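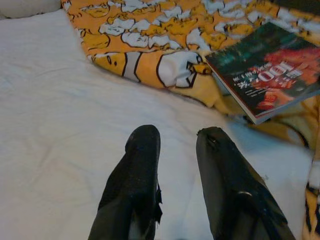

Skallivville: your questions, my answers

I've been making this game on my own for ages now and I get the same questions in the inbox most weeks, so I've put them all in one place. If yours isn't here, send it over!

What sort of game is it?
A slow, slightly odd role-playing game about a postman who inherits a town. You deliver letters, you get into fights with geese, you slowly work out why half the houses are locked. It's set in 1635, or my version of it, so please don't write in about the street lamps (people have).

How long does it take to finish?
My testers mostly took 16 hours for the main story. If you want every side errand — there are 94 of them — you'll be at it a good while longer.

Do I need to have played Podow first?
No. There's a shop that sells Podow hats and one very silly ghost, but you won't miss any of the plot.

Can I carry my save over from the demo?
Yes, as long as you got past the bridge. Choose "Old letters" on the title screen and it should pick up your file. You keep your coins up to 1000, and your goose feathers, but the borrowed lantern goes back to its owner.

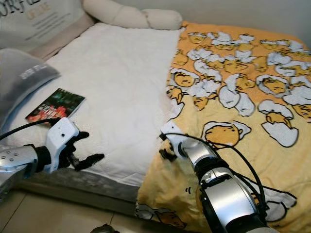 Is there a difficulty setting?
There are three, and you can swap between them whenever you sleep at an inn. Gentle turns off the timed deliveries completely, and I play on that one myself most evenings.

I'm stuck in the Humphreys cellar. Help!
Ring the bell twice, then wait for the rat to come out before you touch the barrels. If the rat doesn't show up, leave and come back after dark. I know this one's a bit mean and I'm adding a hint in the next patch.

Will it come to consoles?
I'd love it to. Zovamwood are looking at a console version for me, but there's no date yet and I don't want to guess at one.

Where do I report a bug?
Use the form on the contact page and tell me which version you're on — it's in the bottom corner of the title screen. I go through reports on a Tuesday, so you might wait a few days for a reply.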